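Thu 17 October

Peel dye, third round. Teun Meijer asked me to write this one up properly after last time, when half my notes were on the back of a seed packet, so here goes!

Started from the dried peel put by since August, all of it from the kitchen and kept in paper bags on top of the boiler cupboard. Weighed out 600 g, which is the lot. It had gone brittle and smelt wonderful, a bit like marmalade and a bit like old books. Broke it up by hand into the big steel pot, covered it with rainwater and left it overnight. By this morning the water was already the colour of strong tea, much darker than the fresh-peel bath ever got.

Brought it up slowly and kept it just under a simmer for the whole morning. I let it boil in round two and I'm fairly sure that is what browned everything, so I stood over it this time with the thermometer and a book. Strained twice, first through the colander and then through an old pillowcase. Do the pillowcase bit outdoors. I did not, and the sink needs another scrub (sorry, whoever is in tomorrow).

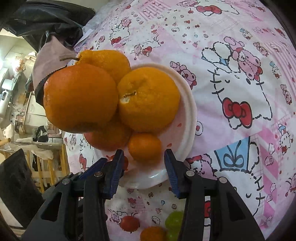
Yarn: the Flerkutholm lambswool and the Vinatia, 18 small skeins in all, mordanted with alum on Tuesday and kept damp in a bag. I also threw in a scrap of the Felard linen out of pure curiosity. Everything went in together once the bath had cooled to hand-warm, then back up gently and held for an hour.

And the yellow! The Flerkutholm came out a proper clear butter yellow, warm without going mustardy, and so even that I had to check I hadn't picked up one of the onion-skin samples. Vinatia is paler and slightly greener, more like the inside of a lemon. I love it next to the grey we did in the summer. The linen barely took, a sort of old-piano-key cream, though I rather like that as well.

Dipped one skein of each in the iron pot afterwards. Two minutes was plenty for the Flerkutholm, which went to a soft olive. Left the Vinatia longer while I answered the door and it's now the colour of a pond. Kept it anyway, labelled "pond".

Exhaust bath is still giving colour, so it's in the lidded bucket under the bench. Please don't tip it out! I want to try silk in it before it turns.

To sort out:
Light test strips in the south window, half covered with card, dated on the back.
Ask Dierckx if they still do the undyed sock yarn, the one with the tight twist.
More alum, we're down to the bottom of the tub.
Wash one Flerkutholm skein with ordinary soap and see if it shifts. Soap turned the round two yellow orange in patches, and I'd like to know if that was the soap or me not rinsing.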